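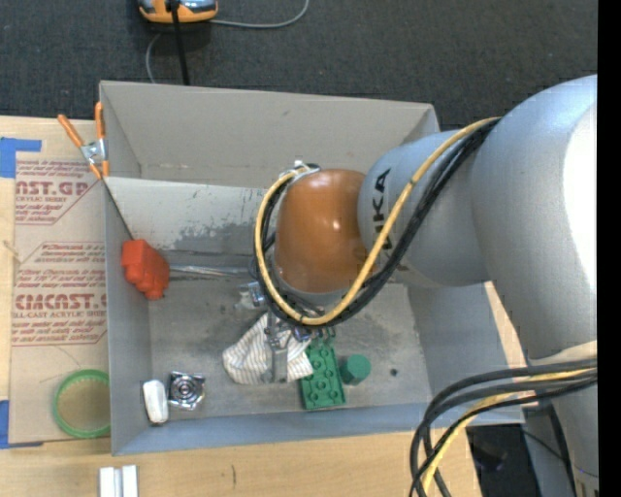 Friday, March 13, 2020. I finally got back to the sorting trial today, after most of the week went to the Woriten paperwork, and it was good to have my hands on real stuff again. The plan for this round is the one Keyvan and I settled over lunch: mixed small things in the big gray bin, soft and hard together, and then see how the labels hold up when two items touch. The striped cloth is the one I keep coming back to. Crumpled up as it is, with one corner against the green brick, it takes up far more of the floor than you would expect of a bit of cotton or whatever it is (I never did find a care tag), and the thin grayish-tan stripes are the only help you get in telling which way it is folded.

The item list now stands at 193 lines, of which 76 are what Keyvan calls "nursery things", meaning blocks, cylinders, rings and so on. I went through them with a pencil and found that we had been calling the dark green cylinder a "peg" on one sheet and a "drum" on another. It is a CYLINDER from now on. Same with the bricks: color first, then the word brick, and please no "lego-ish thing", Saulius, however tempting it is at the end of the day.

Folding question. Last time I smoothed every cloth before putting it in, and it made the notes very tidy and not much use to anyone, as no one at Ots is going to hand us smoothed cloths. So the cloths go in crumpled. I pick one up by the middle, let it hang, and drop it from about hand height — not very scientific, I know, but it gives a different shape each time and I can do it without thinking. If a cloth lands flat by luck I leave it and write "flat" in the margin.

The greens still bother me. Under the lights here the brick and the cylinder are easy enough to tell apart, one lighter and one darker, but I read back my own notes from the first batch and found "green" on its own eleven lines in a row, with no hope of knowing which I meant. I've gone back and struck them out. It hurt a little! We still have 100 clean lines, plenty for the comparison Lernance asked for.

Things to do, before I forget them over the weekend:

- relabel the Storkonar crate, the tape has lost its stick
- 2 more striped cloths, if Saulius can find the same ones
- ask Keyvan whether the stripes go on the sheet as a color or as a pattern
- wipe the bin floor before the next batch

Saulius has the pencil copy of the list, and I'll type it up on my side once he has added his corrections.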